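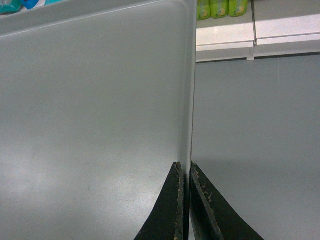

Vustusholm Large Gray Tray: seven months in and I bought a second one

I never thought I would write a review of a tray. It's a tray! But I've had the big gray Vustusholm since December, it gets used every single day in this house, and when I went looking for reviews before buying I found two sentences and a star rating. So here are the details I wanted back then.

The short version is that I love it. The long version has a couple of complaints in it, so keep going if you're about to order.

What you get

One tray. No lid, no feet, no little bag of hardware, only a paper band around the middle with the washing instructions on it. The color is listed as "stone" and I'd call it a plain muted gray, with a tiny bit of green in it when the light is low. I was worried it would look like something from a garage. It doesn't. The finish is satin, so it picks up a soft glow near a window but never that hard shine you get on cheap plastic trays.

The floor of the tray is flat and smooth all the way across. This was the big selling point for me. My old Lerkden had a pattern of raised ridges, and every ridge collected potting soil, birdseed, glitter, whatever we were doing that week. With the Vustusholm I wipe once with a damp cloth and I'm done. The inside corners are rounded too, so the cloth goes right through the turn and you don't have to dig around in there with a toothbrush (ask me how many toothbrushes the Lerkden cost me).

The rim

Okay, the rim is my favorite part and I could go on about it for a while. It's raised, and the inner side slopes up instead of standing straight, so you can sweep crumbs or dirt up and over with your hand if you want to. There's a fine crease where the flat part ends and the border begins. I expected that to be a dirt trap. After all this time mine has a faint line of soil in one spot, from the day we repotted the ficus, and I could probably get it out if I sat down with a cotton swab. I haven't.

It's also easy to get a grip on. You can pinch the edge and drag the whole thing across the floor, which I do constantly when it's loaded with plants and too heavy to carry.

What we use it for

Repotting, first of all. I put it right on the floor, kneel on a folded towel and go. Then it turned into the wet boot tray for the rest of the winter. In spring it held seedlings, and my sister-in-law Heather Katene borrowed it for a weekend of tie-dye with her kids and brought it back with no stains that I could find, and believe me, I looked. Right now it's under the jigsaw puzzle we can't finish, all 3000 pieces of it. Well, it's under the sorted sky pieces. The puzzle itself is on the dining table and has been for longer than I'd like to say.

How it compares

I had the Lerkden before this, as I said, and I also tried the Farías potting tray, the one with the tall back. The Farías is a lovely thing if you work standing at a bench. The high side keeps soil off the wall and it feels very solid. For floor work it gets in the way, and it won't slide under a bed or a sofa. The Vustusholm goes under our sofa with room to spare.

I paid 37 dollars for mine, and the Farías was more than that. The Lerkden was cheaper, and I'd say you can tell.

What I'd change

It flexes. If you fill it with wet soil and pick it up from one side, the middle will bow and you'll have a bad minute. Lift it from both short ends, or drag it like I do.

It also shows dust. Any little speck stands out on that smooth gray surface, and if it lives in a hallway you'll notice. I give ours a quick wipe when I walk by and that takes care of it.

Last one: I wish it came with some kind of hanging hole. I store both of mine standing on edge behind the washing machine, and twice now one has slid down and scared the cat half to death.

Would I buy it again?

I already did! The second one arrived last week, same color, same finish, and the two of them nest together nicely. One is going to stay with the plants for good and the other gets everything else. If you have a balcony, a muddy dog or a kid who likes paint, I think you'll get your money's worth out of it very quickly.

Posted 29/07/2023

Recent reviews
Filadeck folding drying rack, one year later
Lerkden stackable bins: which size to get
Farías hand trowel and fork set
Four kneeling pads for bad knees
Puzzle sorting trays, cheap and not so cheap
Boot mats for small entryways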